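Rurkix opens up its two-arm planner for bags and other soft packaging

3 min read

Rurkix has released version 3 of Tinow, its motion planning and perception software for two-arm workcells, and has made the planner source available to outside labs for the first time. The release is dated 2023-04-24. It adds support for thin plastic bags and other packaging that changes shape when touched, which the previous version treated as a fixed obstacle.

The old approach caused problems on tasks as simple as taking fruit out of a grocery bag and placing it in a basket. Tinow would build a collision model of the bag once, at the start of the job, and plan both arms around it. As soon as a gripper moved the plastic, the model was wrong, and the planner either stopped or asked for a new scan. A full scan took long enough that operators often cleared the bag by hand and restarted.

The new version keeps two separate maps of the workspace. Fixed items such as walls, beams and pipework go into the first, which is checked strictly and never relaxed. Bags, wraps and cloth go into the second, where contact is allowed up to a force limit set by the user. The second map is refreshed while the arms are moving, and the planner is given a 60 millisecond budget to adjust its path. If it cannot find one in that time, the arm slows down and holds.

"We were spending our time making the bag go away," said Kyung-tae Seol, who leads planning at Rurkix. "Now an arm can push into it, and the software treats that as a normal thing to happen."

Translucent plastic was the harder half of the work, according to Rhona Drummond, who wrote most of the perception code. Depth readings through a thin bag tend to jump between the surface of the plastic and whatever is underneath. Tinow now marks those areas as uncertain and doesn't average them. Where an item is partly hidden, the planner can assign one arm to lift or hold the plastic and the other to reach in. Printing on the bag can still confuse the detector, particularly when the print is close in color to the fruit, and Drummond listed that as an open issue in the release notes.

Arm cables are also handled differently. Users can now describe an external cable as a chain of short segments attached to the links, and the planner will keep it away from fixed fixtures. Jarlath Ó Conaill, an integration engineer at Vamora, asked for the change after his team moved its test work into a compact cell with a faucet and white pipes standing at the back.

"With open space behind the bench you can get away with ignoring cables," Ó Conaill said. "Put plumbing back there and every wide swing of the wrist is a risk."

Vamora and Rurkix ran the release candidate through 200 recorded unpacking trials, varying the position of the bag and the mix of items in it. The companies have published the logs but no overall success rate. Seol said the trials were meant to find planner faults, and that the settings were changed between batches, so a single number would not mean much. Of the faults found, 48 were traced to timing between the two arms. Most involved one arm waiting for space the other had already left. Those have been fixed in the released build.

Existing users will need to convert their cell files before upgrading. A command-line tool does this and writes a report listing any object it could not sort into the fixed or soft map. Lindsay, the scripting layer many labs use on top of Tinow, works with the new version without changes, though scripts that call the old rescan function will print a warning.

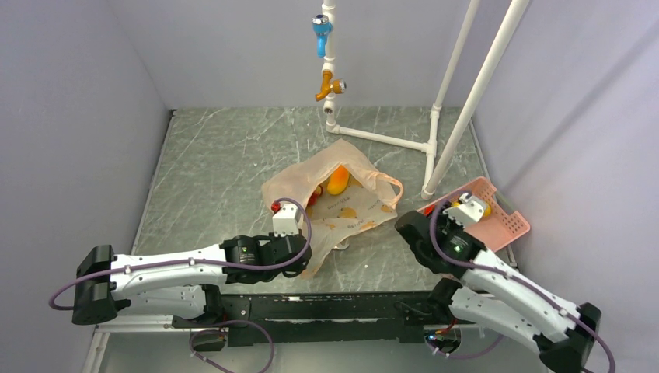 Support for the previous version ends in September. Euan Kerr, who maintains the converter, said cell files with custom gripper models should be checked by hand after conversion, as the tool keeps the old clearance values.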